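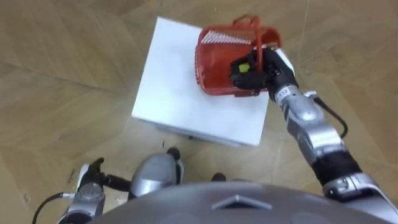 A red plastic basket on a white box on the parquet at Durnham's old reading room.

Durnham's lost shopping baskets are coming home, one handle at a time

Monday, July 11, 2022

The town of Durnham has 300 red shopping baskets to its name, or it did in December. By the spring count there were 150, and the search for the rest has taken up more space in the parish newsletter than the bypass.

The baskets were bought for the Saturday market by Sakalauskas, the grocer's on Mill Lane, so that customers could wander between the stalls without juggling their leeks. Customers took to the idea warmly. Many of them took it all the way home.

Ilze Petrauskas, who manages the shop, has now declared an amnesty. Baskets may be left at the old reading room on any weekday morning, no names taken, and she promises not to look up from her newspaper.

"I have seen one used as a hanging planter," she said. "It was a very nice planter. I would still like it back."

The first week brought in 11 baskets, one full of clothes pegs and another with a library book in it that had been due back for some time. The library has been informed and is said to be thrilled.

Views in the town are mixed. Raimonds Kairys, of Station Road, returned two and felt better for it. His neighbour Baoshan Kong keeps potatoes in his and wants to know what he is supposed to keep potatoes in now. A replacement of the same sort costs very little, he was told – a remark he thought rather helped his side of the argument.

Returned baskets will be washed and put back by the market entrance, where a new sign asks shoppers to leave them when they go. The old sign asked the same thing. It has not been seen since Easter, and Mrs Petrauskas would like that back as well.

The reading room is open from nine until noon, Monday to Friday. Please wipe your feet, as the floor has only just been polished.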